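Dultell Interlocking Foam Floor Tiles

Home / Flooring / Foam and Rubber / Dultell Foam Tiles

Soft floor covering for workshops, playrooms, laundry areas and home gyms. The tiles lock together with a puzzle edge and need no glue, tape or underlay. They lift up again when you want the floor back.

Sold by the pack. Straight edging strips are sold separately, see Accessories.

Colors: light blue, charcoal, sand
Finish: fine grid texture on top, smooth underside
Material: closed-cell EVA foam
Thickness: 10 mm
Indoor use only

About the tile

Dultell is made for Vumurard by the same plant that makes our Nurnarov rubber matting. Foam is the lighter and warmer of the two. It is comfortable under bare feet and knees, and it takes the chill off a concrete or tile floor. Rubber is the better choice under a treadmill, a weight rack or anything with narrow metal legs, which will leave permanent dents in foam.

The top has a fine grid pressed into it for grip. The underside is smooth so it sits flat. Tiles can be laid grid side down if you prefer a plain surface, but they are more slippery that way and we do not recommend it where people will be standing to work.

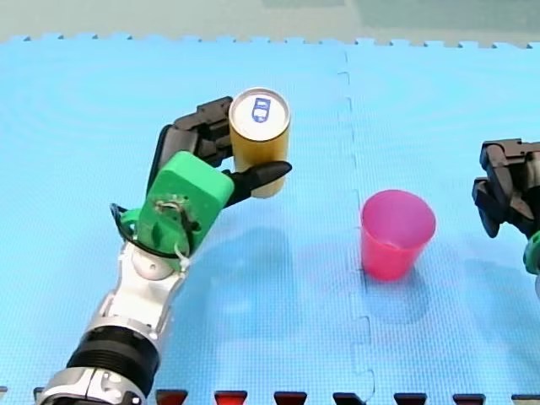 Dultell in light blue, with a seam between two tiles.

Laying the tiles

Sweep and mop the floor and let it dry fully. Take the tiles out of the wrap and leave them flat in the room overnight. Foam shrinks a little in the cold, and tiles laid straight from an unheated garage can buckle once they warm up.

Start in the corner you see first when you walk in and work toward the opposite wall. Set each tile down next to its neighbor and press the teeth in from one end of the seam to the other with the heel of your hand. A rubber mallet is not needed. Leave a gap the width of a finger along each wall.

To cut a tile, mark the underside and use a sharp utility knife against a metal ruler. Two or three light passes give a cleaner edge than one heavy one. Around door frames and pipes, make a paper pattern first.

Cleaning

Vacuum with the brush turned off. Wipe with warm water and a drop of dish soap, then go over it again with clean water. Do not use bleach, solvent or a steam mop. If liquid gets into a seam, lift the tiles on both sides and let them and the floor dry before you put them back.

Things to know before you order

Light blue and sand will fade in strong sun, so use a blind or choose charcoal for a sunroom. New tiles have a mild smell that clears in a few days with the windows open. Shades can differ slightly between batches, and we suggest ordering the whole floor at one time.

Dultell tiles do not lock to Berrada tiles. The teeth are a different size. If you have an older Berrada floor and need to replace part of it, write to us and we will check what is left in stock.

Accessories

Straight edging strip, all three colors
Corner piece, all three colors
Nurnarov equipment pad, black, for use under appliances

Orders and returns

Unopened packs can be returned within 100 days. Cut tiles cannot be returned. For floors over 2,000 square feet, please contact Edvin Dahlgren in trade sales for a quote and a delivery date. Samples are free, one tile per color.

Page updated December 1, 2018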